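# How Baskets Are Woven

A basket starts as a pile of sticks, stems, leaves or strips of wood. No glue is needed, and most baskets have no nails in them. The pieces hold each other in place because each one presses against its neighbors.

People have been making baskets for thousands of years. Basket making is older than metal tools and older than most kinds of pottery. Very old baskets are hard to find today, since plants rot in damp ground. The ones that have lasted were mostly left in dry caves or deserts.

## What is wicker?

Many people think wicker is a plant. The word is really the name for a way of weaving. Wicker can be made from several different plants, and some wicker is made from paper or plastic.

**Willow** is a tree that likes wet ground. Its young shoots are long, thin and bendy. Weavers call these shoots rods.

**Rattan** is a climbing palm that grows in warm forests. Its stems can be longer than a school bus. The outside of the stem is peeled off in strips called cane, and the inside is cut into round strands called reed.

**Rush** is a soft plant that grows by ponds and streams. It is often used for chair seats and mats.

## Growing the willow

In the village of Cotach, willow is grown in a field beside the river. The field is flat and often floods in spring. Willow doesn't mind that.

The rods are cut in winter, after the leaves have dropped. The workers cut them close to the ground and leave the stump, which is called a stool. New rods grow from the same stool the next year. One stool can keep giving rods for many years. By June the new shoots are already taller than a grown-up.

After cutting, the rods are sorted by length. The short ones go into small baskets and the long ones go into big ones. Then they are tied into bundles called bolts.

Some rods keep their bark, which may be green, brown, purple or nearly black. Other rods are boiled and then peeled. Boiling lets the color of the bark soak into the wood, so the peeled rod comes out a warm tan. This is called buff willow. Rods peeled without boiling are pale and are called white willow.

## Soaking

A dry rod snaps if you bend it hard. A wet one bends. Before weaving, the rods have to lie in water. Thin peeled rods may need only an hour or two. Thick rods with bark on can need a week or more.

At the Abreu workshop in Cotach, the soaking tank is a long metal trough behind the building. After soaking, the rods are wrapped in a damp cloth and left overnight. Weavers call this mellowing. It lets the water spread evenly through the wood.

## Making the basket

The weaver begins at the bottom. For a round basket, a few thick sticks are crossed in the middle, and thinner rods are woven around them in a circle. For a rectangular basket, the sticks are laid side by side and held upright in a wooden clamp while the weaver works back and forth.

Next come the **stakes**. These are the rods that stand up to make the frame of the sides. They are pushed into the base and bent upward. The rods that go in and out between them are called **weavers**. (The person is called a weaver too, which can be confusing.)

The simplest pattern is called randing. One weaver goes in front of a stake, behind the next, in front of the one after that, and so on all the way around. Another pattern, called waling, uses three or more weavers at once, and it makes a strong ridge.

A medium basket at the workshop has 29 stakes and takes 6 hours to weave. A big log basket has 47 stakes and takes much longer. The workshop sells nearly 800 baskets a year.

At the top, the ends of the stakes are bent down and tucked around each other. This is the border. It stops the weaving from sliding off.

## Different shapes for different jobs

The shape of a basket tells you something about its job. The Pestance is a deep, round basket once used for carrying apples. It has two handles so that two people can share the weight. The Cavudetti is long and narrow, with a lid, and it was made for taking bread to market. Fish baskets have gaps so that water can drain out. Baskets for small things are woven tightly so that nothing falls through.

Low baskets with slanted sides are common in homes. You can see what is inside and reach it easily, and they are useful for cloths and clothes. 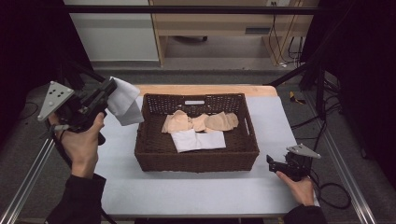

*A tightly woven wicker basket with low, slanted sides.*

## Taking care of a basket

Keep a basket away from heaters. Very dry air makes the strands brittle, and then they crack. Don't leave it in a wet place either, or it may grow mold.

Dust gets into the gaps. A soft, dry paintbrush will get it out. If the basket is sticky, wipe it with a damp cloth and let it dry in the shade.

## Words to know

**Bolt:** a bundle of willow rods.

**Border:** the finished top edge of a basket.

**Rod:** a long, thin willow shoot.

**Stake:** an upright rod in the side of a basket.

**Stool:** the stump that new willow rods grow from.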